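Recording a mug retrieval with the hand-held grippers

These steps cover one task: open the door, take the mug out, set it down. Read the Dirnora setup page first if your grippers are not yet paired.

Before you start, check that both grippers show a green light and that the marker cubes are clean. A thumbprint on a marker is enough to lose tracking for part of a take. Push your sleeves back so the cuffs stay off the cubes.

Swing the door fully open before you reach in. Go in with both grippers, the left one steady and the right one at the handle side of the mug. Keep your head still and look down into the compartment the whole time – if you look away, the head camera does too.

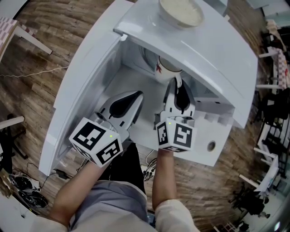 Page last changed: November, by Marina Zervas

Close the right gripper slowly on the handle. The pads grip best when they meet it flat. If the mug starts to turn, let go, back out and begin the take again. Don't fix it halfway, or the robot will learn the fix as part of the task.

Lift, clear the edge, then pull the mug toward you. Hold still for 2 seconds after you set it down and stop the recording.

Plan on 100 good takes per mug position. Move the mug a little after every 7 takes and turn the handle now and then. Our Kustgate set has 3,179 takes in it, and the ones with varied handle angles trained best.

Upload at the end of each session – Angeliki Chrysikopoulos checks new takes in the morning and marks the ones to redo.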